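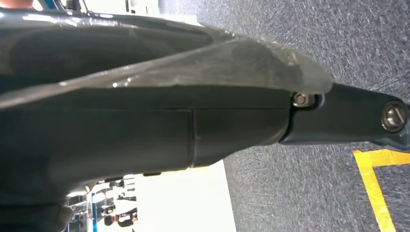 *Yellow tape on the gray carpet, Draslow workroom.*

**Draslow workroom: progress report to the Trarkinlow fund, 28 Jan 2026**

Hello again! When I last wrote, in October, the workroom was mostly a wish list with a door on it. People are using it now, so this report is a good deal more cheerful than the last one, though I've still got a few things to own up to.

Floor first. We kept the carpet. I know the plan you approved had us pricing hard flooring, and I did get a quote from Sandhu, but it would have swallowed most of the furniture money and the carpet is perfectly sound. It's a speckled gray-blue that hides just about everything (crumbs, dust, tiny screws — especially tiny screws). So we had it cleaned instead and put the difference toward the tables. If you'd like the budget line renamed to match, tell me what to call it and I'll fix it.

The tape went down next. We're using yellow for the corners of working areas, and I did the first stretch myself on my hands and knees, badly, and then did it over. Tape on carpet is fussy. It looks wonderful for a day and then a corner starts to lift, and once one corner goes somebody's shoe finds it. What helped was vacuuming right before laying it and pressing the edges down hard with the back of a spoon. Tape, cleaner rental and a decent pair of shears came to $141, and the receipts are in the folder.

Now the tables, my favorite part. I'd gone back and forth on whether to buy one long bench or push smaller tables together, and together won. We can pull them apart for a bigger group, and they fit through the door, which the long bench would not have done without some sawing. They're secondhand, light beige wood grain, and they cost $305 with delivery. Well under what we'd set aside! 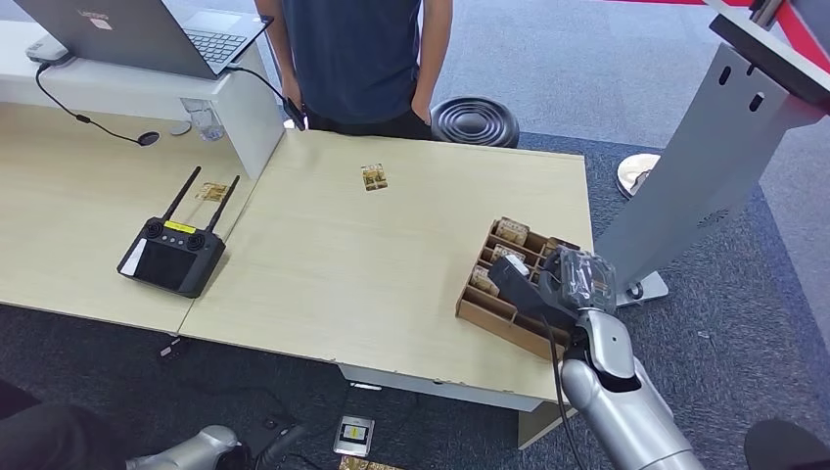

The front edge of the right one came with some chips in it, and I haven't decided whether to put edging strip on or leave it alone. It doesn't catch on sleeves, I've tested it with several sweaters. The raised white shelf on the other one has turned out to be the most useful thing in the room. A laptop goes up there and the tabletop underneath stays free for whatever people are doing, and there's a gap below that's just right for a glass. I would love a matching shelf for the second table and I've put it on the list at the end.

Cables are where I have to own up. The left table has a round opening for them and I was sure that would take care of everything. It doesn't. Cords still hang over the edge of the shelf and down where the tables meet, and every time we shift the tables somebody has to remember to unplug first. I'd planned to have this sorted by now and I've simply been slow about it. A few clips under the back edge and a proper power strip should do the job.

Seating is going fine. I'm fond of the round black stool, the one with the rings in the seat, mostly for how easily it gets out of the way. A lot of people prefer to stand anyway, and the table height seems to suit them. We'll want something with a back for longer sittings, though. I've sat on that stool through a whole afternoon of paperwork and I don't recommend it.

Small stuff still wanders. Packets, controllers, cups, they all land on the tables and stay there until someone needs the space. I tried a labeled tray and people were very polite about it and didn't use it. My next try is an end-of-day clear-up, with the list taped by the door, and I'll let you know how that goes.

What's left to do:

- Cable clips and a power strip
- A second raised shelf, if Sandhu can match the white
- Edging for the chipped front, maybe
- Two chairs with backs
- More yellow tape for the spots that get walked on most

All of that fits inside what we have left, so I'm not asking for more money this time. What I would like is a yes or no on the second shelf within 7 days, if you can manage it. Sandhu is holding the price for me and I'd hate to lose it over a slow email — mine or yours!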